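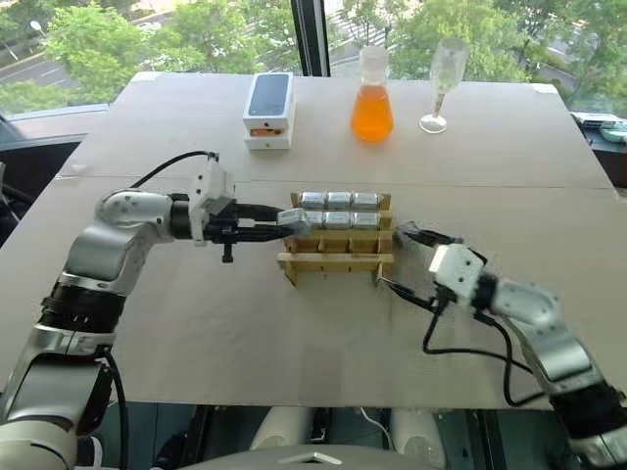 Howard Tapley told us the first one he bought lasted longer than the shelf it stood on, and that he would have paid more for it if we had asked. We put the price up a little the following April and he bought two more.

About Clarkerance

Clarkerance makes cardboard racks and trays for small things that roll. Batteries, spools, tubes of glitter, film cans, short lengths of pipe. If it is round and it ends up at the back of a drawer, we probably have a rack for it.

The company started in Alfie Greenwood's garage in Kershaw with a utility knife and a stack of flattened shipping boxes. Alfie was fixing radios at the time and wanted his parts where he could reach them. The first racks went to other repair people in town. We now have 6 people and a rented unit behind the feed store, and we cut 900 racks in a normal month.

How the racks are made

Everything is plain brown cardboard. The rows are stepped, so the back row sits higher than the front and you can see what you have left. Upright dividers slot in between compartments and can be pulled out if you need a wider space. We don't print on the board or coat it. It will get soft if you leave it in a damp basement, so please don't.

We sell 4 sizes. The smallest is the Nukia, meant for a desk. The largest is the Bullska, which takes up most of a workbench shelf and has 26 compartments. Both ship flat with a folded instruction sheet. Most people have one put together in a few minutes without tape or glue.

Orders and visits

Orders placed before noon go out the same day, except on weekends. Schools and repair shops can ask for a bulk price by email. If a divider tears, write to us and we will mail you another one free.

The unit is open to visitors on Tuesday afternoons. Park on the left side, as the feed store needs the front for deliveries. Cut seconds are in the bin by the door and are sold at half price, cash or card.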